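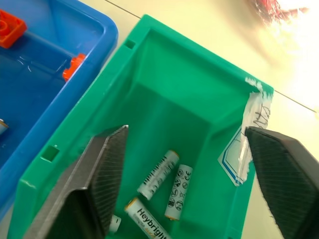 Week 6: Remakes and the problem of "faithful"

Critics like to grade a remake on how much of the original it keeps. I don't trust the method. Put a plot in a bin like so many batteries, four of them lying in a green plastic tub, and you can count what is there without learning whether any of it has a charge. Counting scenes kept and scenes cut tells you about as much.

Take Belora, which has been filmed 2 times. The later version keeps nearly every line of dialogue and runs 45 minutes longer. Reviewers called it loyal. Loyal to what? The first film's ending depends on how fast it arrives.
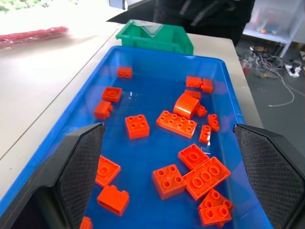

Engelbrecht's essay argues that the extra length "gives the characters room." Read it, but ask what they do with the room. I can find one new scene with any purpose, the ferry crossing, and Ormsby makes a decent case against even that.

For section: pick a scene that appears in both versions and time it. Bring the timings, plus a paragraph on what the slower one gains. "Atmosphere" will not be accepted as an answer.

Reading: Engelbrecht, ch. 5; Ormsby handout.

Reading time: 2 min
Questions to Jarrah Henare, section leader | Back to top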